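Rostmont Culinary Program
Session 4 - Stocks and Clear Soups
Instructor: Dong-geon Woo

## Purpose of the session

Students will prepare a light chicken stock and use it as the base for a vegetable soup. The stock must be started before the lecture portion begins.

## Standard quantities

- 2000 g chicken backs and wings, rinsed
- 400 g onion, carrot and celery, coarsely cut
- Cold water to cover
- 2 bay leaves 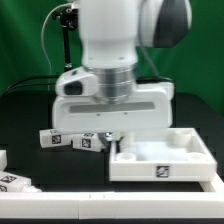
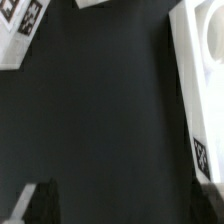

## Method

Bring the pot slowly to a simmer and skim the surface often during the first stage. Add the vegetables only after skimming. The stock should not boil at any point - a hard boil clouds the liquid and spoils the flavor. Strain through a fine sieve without pressing on the solids.

Salt is added to the finished soup, never to the stock.

## Written work

Each student will submit a one-page comparison of chicken and vegetable stock. Students repeating the course from August may revise their earlier paper. Read the Grirndale chapter on broths before Session 5.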